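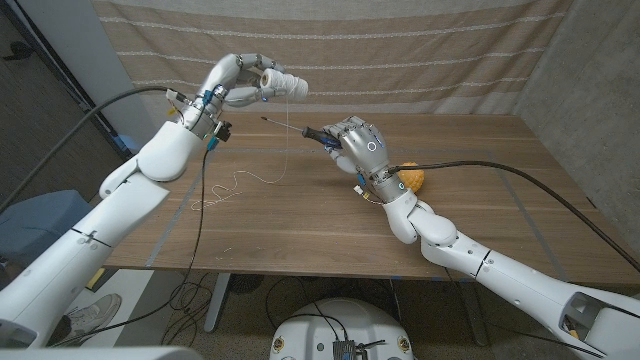

Keeping a Small Repair Shop's Parts Room in Order
Speaker notes, So-ying Leung
Gelholm Small Business Evening, 2019-12-11

Opening

Thank the hosts. Say who I am: I run the back room at Planisham Sewing Machine Repair. Ask who in the room has bought a part this year that they already owned. Wait for hands. Put mine up too.

Where we started

When I took over the parts room we had 2272 items on the old stock list. The list was typed by the previous owner and sorted by the date he bought things. To find a bobbin case you had to remember when he got it. He could do that. I couldn't.

Tell the tension spring story. Ordered a box from Citelby, waited two weeks, then found three boxes behind the motor belts. Keep it short.

What we did first

We stopped buying for the month of October, except for jobs where the customer was already waiting. This was hard on the front counter, so mention that we warned them ahead of time.

Then one shelf at a time. Take everything off, wipe the shelf, put back only what fits a machine we still service. Parts for machines we haven't seen in 12 years went in a separate cabinet with its own list. We sold some of those to collectors. Don't get into prices unless asked.

Labels

Slide with the label layout. Four lines: part name, maker's number, machines it fits, bin number. Bin number is the largest.

We tried color coding by maker. Gave it up. Too many parts fit more than one maker, and the yellow faded by the window.

Pause here for questions about labels. There are always questions about labels.

Reordering

Each bin has a card at the back. When you reach the card, it goes in the tray by the phone. I order from the tray every other week. Pass the sample card around and get it back this time.

The card has the supplier, the usual quantity and the last price paid. For needles we keep 30 packs of each common size. For anything over forty dollars we keep one, or none if Thaweesak can ship it overnight.

What went wrong

Cards got lost in apron pockets. We punched a hole in each one and hung a hook by the tray, which helped.

The computer list and the shelves still drift apart. I check one shelf every morning before opening. If I skip a week, it shows.

We threw out a box of presser feet we should have kept. Someone asked for one the next month.

If there is time

Show the floor plan. Point out that heavy motors are at waist height now and used to be on the top shelf.

Questions, then the handout. Spare copies are in the blue folder.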